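Washing fleece blankets in a shared laundry room, how do you keep them soft?

marin_nikolovski
Posted 8/5/25
Hello all. I moved to Bardale in March and my building has two old Volletti machines in the basement, which all the floors share. I own several fleece blankets and after a few washes they become rough, with small hard balls on the surface. At home my mother washed everything on warm with softener and I do the same. Is the machine the problem, or is it me? I would like to ask before I ruin the last good one.

pegbasket
Softener is your problem. It leaves a coating on polyester fleece and the fibers stick together. Stop using it, wash cold, half the detergent you use now. The balls are pilling and they come from rubbing against jeans and towels. Wash the fleece alone.

Fung51
I disagree about the softener. I have used it on fleece for years and mine are fine. Heat is what kills it. Somebody in my building dries everything on the highest setting and his blankets feel like a doormat.

marin_nikolovski
Thank you both. I must confess that I also use the highest setting, because the dryer takes coins and I want to finish in one cycle. So maybe I make both mistakes at the same time.

One more thing I should mention. My blankets come out of the washer twisted very tight, like a rope, and I usually put them in the dryer in this form.

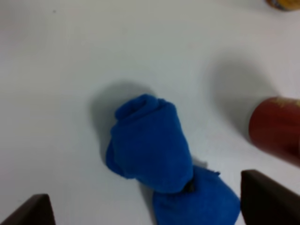 When the cycle ends, the outside is hot and the inside is still wet, so I pay for a second cycle and the outside gets even more heat. Is there a way to avoid the twisting, or do I have to open them by hand each time?

pegbasket
By hand, always. Take it out, shake it hard, put it back in loose. Stop the dryer halfway and shake again. Also check your spin speed, if the Volletti lets you change it. Lower spin, less rope.

bijan.k
I managed the laundry at a small hotel, Notmont, until I retired, so I will give my opinion. Twisting happens mostly when the load is too small or too long in shape. One big blanket alone will wind itself around. Two blankets of similar size move better than one. I would not mix in sheets, they wrap everything.

On softener I am with pegbasket. We stopped using it on fleece and the guests in the cold rooms stopped complaining. A little white vinegar in the rinse is enough.

Fung51
Vinegar eats the rubber seals, Bijan. Ask any repairman.

bijan.k
If you pour a full bottle every day, perhaps. I am speaking of half a cup. Our machines passed 4000 loads and I never changed a seal on account of vinegar.

Fung51
Hotel machines are built differently from what a landlord buys. I will leave it there.

marin_nikolovski
I did not want to start a fight over vinegar :) I tried this weekend: two blankets together, cold water, no softener, low heat, and I shook them in the middle. It needed more time, but they dried through — also in the corners. The old pilling is of course still there. Can it be removed?

pegbasket
Fabric shaver, on a flat table, very light pressure. Go slowly near the hem, I put a hole in one that way.

bijan.k
A shaver is fine. Brush it first with a soft clothes brush, in one direction, and you will have less to shave.

Bijan Kordestani

Related threads
Dryer takes coins but does not heat
Wool socks, hand wash or gentle cycle?
Who else has lint on black pants after every wash
Best way to dry a comforter without a yard
Detergent sheets, worth it or not

This site uses cookies to remember your login and to count visits. By continuing to browse you accept our cookie policy. Accept | Settings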